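4.2 Open-day demonstration

The simulated workcell was shown to outside visitors for the first time at the department's open day in March. We describe the session in some detail here because the episodes recorded during it are used in Section 5, and because the conditions differed from those of the laboratory runs.

The demonstration ran on a single workstation in the ground-floor seminar room, with the simulator view projected on the wall. Agnese Rätsep operated the system and answered questions. Visitors came in groups of up to 20, and each group stayed for around ten minutes. After a short introduction, one member of each group was invited to take over the arms using the same handheld controllers our trained operators use. The others watched the projection. We ran 7 groups in total, and the last one finished shortly before four in the afternoon.

Scene assets were taken from the Drendeck library, which we also used for pretraining. The room model is the one labeled "playroom" in our configuration files. It has a plank floor, a bordered mat, and a shelf unit at one side, and it was chosen over the plain gray test room after a rehearsal in which people found it hard to judge how far the table was from the walls. Lighting was kept at the dim preset. This made the black robot hard to pick out against the back wall on the projector, and two groups asked for the view to be moved closer.

The table layout follows the cable and stand task (Figure 7). A stand with two upright posts is placed in front of the robot, and four ring-ended tools are laid out along one side of the tabletop. Handle colors vary between tools so that a visitor can be told which one to go for without pointing at the screen. The cable is simulated as a chain of short rigid segments with bending stiffness, using the Stellard solver at its default step size. We reset the layout by hand between groups and did not randomize tool poses.

Visitors had more trouble with the cable than with the tools. Most of them moved the arm quickly toward the stand, and the cable swung into loops that took several seconds to settle. Trained operators slow down well before this point. Depth was the other common difficulty. Several visitors stopped short of a tool and closed the gripper on nothing, then asked whether the controller was working.

All control inputs were logged. After removing idle periods and resets, the session yielded 2420 usable action segments, which we refer to below as the Hadus open-day set. No personal data were stored with the logs. The set is small and noisy, and we use it only for evaluation.
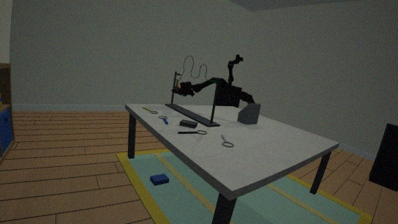 Figure 7. Simulated workcell with the two-post stand, cable, and ring-ended tools on the table.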